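Search this site Enter keywords Go

Reading time: 4 minutes

Shop display consultant casts doubt on the "honest shelf"

A man who has spent most of his working life putting food on shelves says the fashion for sparse, see-through displays in small shops has gone further than the sales can justify.

The consultant, who asked for his name to be left out as he still has clients in the trade, was speaking after a talk to shopkeepers in Trosthorpe. The talk was paid for by Osero, a firm that sells display stands, and he had been expected to say kind things about them.

He did say one or two.

"A clear stand is easy to wipe and it doesn't fight with the packet," he said. "I've nothing against it. What I don't accept is that you put three things on a clear stand and people suddenly want all three."

Osero's leaflet makes a bolder claim. It says that shoppers shown a few everyday foods on open steps will "build a basket" in their heads, going from the milk to the eggs to something salty. The leaflet rests on a trial at the Gakasier food hall, where 800 shoppers were watched over 11 days.

I asked him whether 800 was a fair number.

"It's a fair number if you know what they came in for," he said. "If a person walks in for milk and walks out with milk, the stand has done nothing. They counted 205 people who bought from the stand. They didn't ask how many would have bought the same things from the fridge."

He was also unsure about the choice of goods. Milk, eggs, a fizzy drink and a bag of puffs are, he said, the sort of things that sell from a cardboard box on the floor.

"Try it with tinned pears. Then come and see me."

His main complaint was about layout. The rule in the leaflet is that tall items go at the back and small ones on the lower step, with anything loose or fragile kept on the table beside the stand. He agrees with the first part, as does every grocer who ever lived, and thinks the second part is where the trouble starts. 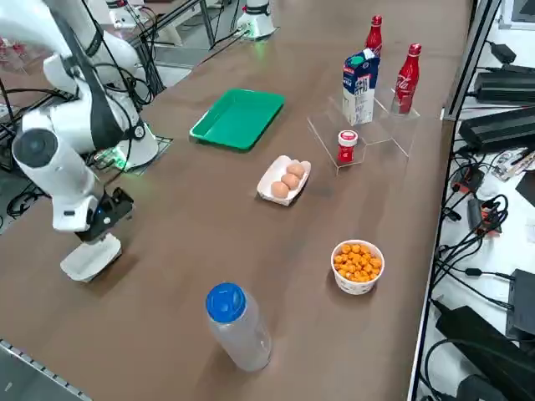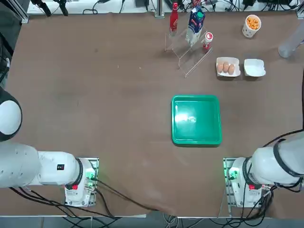
Brown eggs and orange cheese puffs on the table, with milk and red-packaged goods on the clear stand.

"Eggs belong low down and near the till," he said. "Puffs belong in a bag. Once you tip them out you've got ten minutes before they go soft, and then you've got a bowl of something no one will pay for. People tell me it's for the colour. Fine, orange is a good colour. Buy some oranges."

He was no kinder about the empty tray, which the leaflet calls a "pause" and says should be left free so that the eye can rest.

"I've stood in shops for years and I have never seen an eye rest," he said. "I've seen people put their keys in it. A tray in a shop is either for sale or it's for putting things in. Pick one and write it on a card."

I put it to him that shopkeepers do seem to like the stands, and that he might simply be used to the older wooden kind. He thought about this for a while and said it was possible.

"I came up with Bíró units, the big brown ones, and they were horrible. You couldn't see the bottom shelf unless you were a dog. So yes, the clear ones are better than that. But better than a Bíró is a low bar, and they weren't charging what this lot charge."

The price is the part he kept coming back to. A full set for a small shop, with delivery and fitting, was quoted to one of his clients at £3,135. He worked out on the back of the leaflet how many pints of milk that would take to earn back, then folded it up and wouldn't show me the answer.

"Put it this way, she'd be retired," he said.

He does have advice for anyone who has already bought one. Keep the tall bottles at the back, he said, and turn every label to the front each morning. Don't lean a carton against anything — stand it up straight, even if the leaning looks relaxed. Clean the steps with a soft cloth, as the clear stuff scratches and then looks worse than wood.

He would also like shopkeepers to run their own test. Two weeks with the stand, two weeks without, the same goods at the same price, and a note of the takings each night. He doesn't think many will.

"They've paid for it by then," he said. "You don't go looking for bad news about a thing you've paid for."

Osero is due to hold a second talk in December. He has not been asked to speak at it, and said he had not been expecting to be.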